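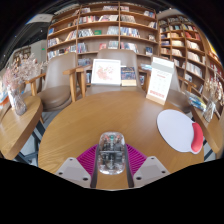 Saturday, a bit after 7 a.m., kennel side

Weights first, before anybody gets breakfast and ruins the numbers. Henberg is at 67 pounds, which he carries like a sofa being moved by one person. Manness wouldn't stand on the scale, so I stood on it holding her and then stood on it without her, and learned more about myself than I wanted to. Her half of the result is in the binder.

Jisow ate overnight. Whole bowl, plus a corner of the paper I'd put under the bowl. First full meal in that run. I'd moved her down to the end by the laundry on Thursday night on the theory that the dryer would scare her into the next county. She sleeps against the wall it's on. So much for theory. Leaving her there.

Feeder trial, week 3. Same setup as before: slow bowl in the morning, flat pan at night, kibble only, no toppers. 400 grams for Henberg, split across the two meals. He has worked out that if you flip the slow bowl over it becomes a fast floor. Tried the rubber mat under it. He ate around the mat, then had a think about the mat. Pulled it. Next try is the heavy ceramic one from the cat room, if the cat room will part with it. Shalini Tripathi says they won't, and she runs the cat room, so that's probably settled.

Theodorakopoulos (whoever named him has never had to call him back across a field) did the quiet-room test again. Door open, me on the floor, no eye contact, chicken in a line from the doorway. Last time he took the first two pieces and left. Today he came all the way in, ate everything, sat down behind me and sighed at the back of my neck. I stayed put until my foot went dead. Tail low but loose, no lip licking, ears did their own thing as usual. I'm calling it good. Do it again Monday with a different person on the floor, preferably one with better knees.

Note for whoever that is: chicken is in the small fridge, bottom shelf, the tub with my handwriting on it. The tub without my handwriting is somebody's lunch. Ask me how I know.

Leash work with Manness, back lot, 20 minutes. She walks beautifully right up to the drain cover and then becomes furniture. Went wide around it, came back closer, went wide again. Got within a body length on the last pass. Quit there while she still liked me. The front-clip harness rubs behind the left elbow, there's a pink patch. Switched to the old padded one, which is ugly and smells of every dog since March, and she seemed to prefer it for that.

Microchip scanner is reading again after new batteries. Last three digits on Henberg's chip are 709, which matches his sheet. The 9 on the sheet looked like a 4 to me all week, hence the fuss on Wednesday. Sorry about the fuss.

To do:
Ear drops for Jisow, evening, left only.
Beg for the ceramic bowl anyway.
Wash the quiet-room blanket, not with the towels.
Trim Theodorakopoulos's back nails if he's still feeling generous. Two people for that, and one of them holds the cheese.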